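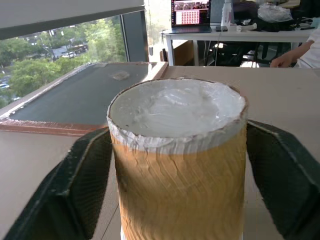
4. Gripper build and wrapped-container trials

4.1 Set-up

Figure 3. Wrist camera view, container held upright between the two fingers. Paper round the side, film-like white cover over the top.

The arm was put together in the shared workshop at Parnside, evenings mostly, over October. Gripper is our own (the Stulico mark 2), bolted on to a second-hand Hestby arm. Both fingers are driven off the one motor so they close evenly. Camera sits at the wrist, looking down past the fingers. In Figure 3 both fingers are in view along with the table and a good part of the room behind, and that turned out to matter, see 4.3.

4.2 Why a wrapped cylinder

Bare tins were too easy. Paper wrapping creases and can slide on the wall underneath, so the pads may grip the paper while the container itself slips. The shiny top is a second problem, this time for the camera: highlights move as the arm moves and the edge finder chases them. Wrinkles near the rim (Figure 3, whitish band) give short false edges as well. We kept the wrapping as it was and did not smooth it between runs.

4.3 Runs

645 attempts in all, 233 of them with the blinds down. Closing force was fixed after the first Tuesday session and left alone. Each attempt: approach, close, lift, hold, set down. A hold counted only if the container stayed up untill the set down command.

Window light was the main nuisance. With trees and parked vehicles in the background the finder sometimes locked on to something outdoors, well past the container. Masking the top part of the picture cured most of this. It costs a bit of view on tall objects but the rim stayed inside the mask in all but a few runs.

4.4 Pads

Wide flat pads, edges bevelled by hand with a file. Skarphéðinn Mikkelsen cut the first pair too narrow and they dented the paper, so they were remade wider. Some 200 closes on the new pair before we checked for wear, slight rounding at the tips, no tears. The Dubey controller was not touched between pad sets, so force readings can be compared directley.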